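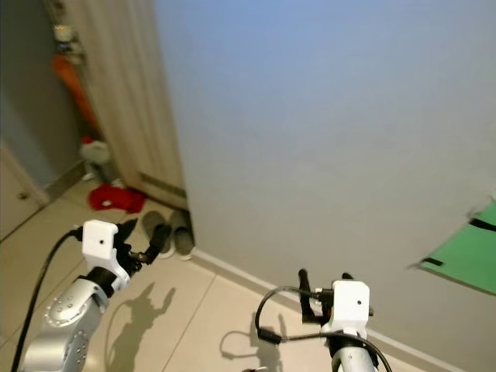 A reader wrote in after the last gallery to ask if suction hooks will hold on a painted wall at all, and added that every one bought for a rental hallway so far had been on the floor by morning. On bare matte paint, they usually won't. The cups need a smooth surface with no pores, and most hall paint doesn't give them one. A smooth sheet between the wall and the cups is a common way around it, and it can come down again when the lease ends.

Entry Corners, Gallery 11: The Green Panel
Apartment 1201, Endalmont

The passage in 1201 is narrow, with floor tile, a gray wall and a long beige curtain to one side. Slippers stay on the floor near the curtain. The green panel goes on the wall, low enough to reach without stretching, and it is the place for the small things people carry in and out: keys, a dust brush, a light bag, the dog's lead when the dog visits.

The lease does not allow drilling in the hall. It does allow tape, provided the wall is left clean. That decided most of what follows. A coat stand was looked at and turned down, as it would have taken up half the walking width, and over-door hooks kept the closet from closing properly.

The wall

Gray with a pale baseboard. The paint is the standard finish used in all the Mesgate Street buildings and has a slight texture you can feel with a fingertip. It was wiped with a barely damp cloth and left overnight. Tape put on dusty paint peels from the corners first, so don't skip the wiping. Soap is best avoided, or rinsed off well, and the same goes for any spray that leaves a shine.

The floor line

Slippers and baseboard both collect dust in a passage this size. Keep whatever hangs above short enough to get a broom under. Anything that touches the floor will be kicked sooner or later, and a pulled strap can bring a hook down.

The curtain

It comes right down to the floor, with a darker strip along the bottom edge. It would make sense to shorten it a little, but nobody in 1201 sews, so for now it gets lifted out of the way on cleaning days. Hooks should be kept clear of its folds. Fabric catches on small metal hooks more easily than you would think.
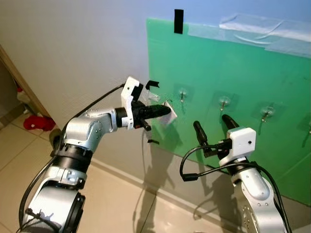
Reading time: 4 min

The panel and its hooks

Four clear suction hooks in a row on a large green sheet, with strips of clear tape along the top edge. The small metal hooks point down.

The sheet came off a roll at Ekinci, the hardware store at the end of the block, where they will cut to any width. The hooks are Alberg, the smaller size. The card they came on gives a limit of 400 grams for each hook. In 1201 they are used for less than that, and anything heavy goes in the closet.

How the row was set out

A pencil line on a strip of paper tape is enough. Put the paper tape along the sheet, mark the spacing, press the cups in place just under the marks, then pull the paper tape away. A row done by eye tends to sag at one end, and you will notice it every time you come in the door.

Leave more space between the hooks than seems necessary. Keys take up little room, but a bag spreads sideways when it hangs and pushes against whatever is next to it.

Pressing the cups

Wipe the cup and the sheet. Press from the middle and hold for a slow count. Wait an hour before hanging anything. If a cup has gone stiff from being in a drawer, a minute in warm water softens it, and it should be dried completely before it goes back up.

Once a month or so, press each cup again with a thumb. In winter, when the hall is cold, they need it more often.

The tape

Clear tape along the top takes most of the load. If a corner lifts, replace the whole strip. Adding a second layer over a loose one only means that both come off together. When taking the sheet down, pull the tape slowly and close to the wall. In the last apartment it was pulled straight out and took a patch of paint with it, which had to be paid for.

Small bags and light things

A thin plastic bag or pouch can hang by its own loop or by a hole punched near the top. Put a piece of tape over the spot before punching and the hole will not tear as fast. Long handles can be knotted once to shorten them.

Cost

Sheet, tape and hooks together came to less than the coat stand. The hooks were the larger part. There is enough of the roll end left to do the inside of the kitchen door, where the plan is to hang oven gloves and a dish brush.

Next gallery: a shoe shelf under a window in apartment 516, same building, with a much wider hall and a radiator in the wrong place.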